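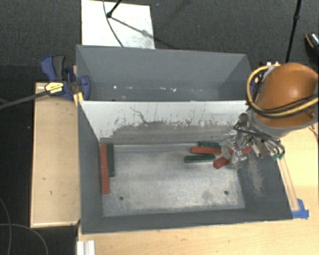

Vasylyna trouvait que la maison ne valait pas le prix, et elle le répéta à son frère avant même d'avoir enlevé son manteau. Elle avait relu l'acte dans le train. Quatre pièces, une cave, un droit de passage jusqu'à la rivière dont personne ne se servait depuis la mort du père.

Hnat mit de l'eau à chauffer. Le notaire de Fimbridge les attendait mercredi à neuf heures.

– Les Fedoruk paieront, dit-il.

– Ils paieront parce qu'ils veulent le passage.

– Et alors ?

Elle ne répondit pas. Par la fenêtre on voyait le pommier que leur mère avait planté trop près du mur. Il faudrait l'abattre un jour, les racines soulevaient déjà les dalles. Cela regarderait les acheteurs.

Ils burent le thé debout, les chaises étaient parties la semaine précédente chez Aurora Correia. Hnat sortit de sa poche la clé de la cave et la posa sur le rebord de l'évier. Il avait cinq ans quand il s'y était enfermé tout un après-midi. Vasylyna l'avait cherché jusqu'au pont.

– Je savais que tu y étais, dit-elle.

– Tu es allée jusqu'au pont.

– J'avais envie de marcher.

Il rinça les deux tasses et les enveloppa dans du journal. Le car passait à 19 heures. Elle remit son manteau et demanda s'il restait de la ficelle.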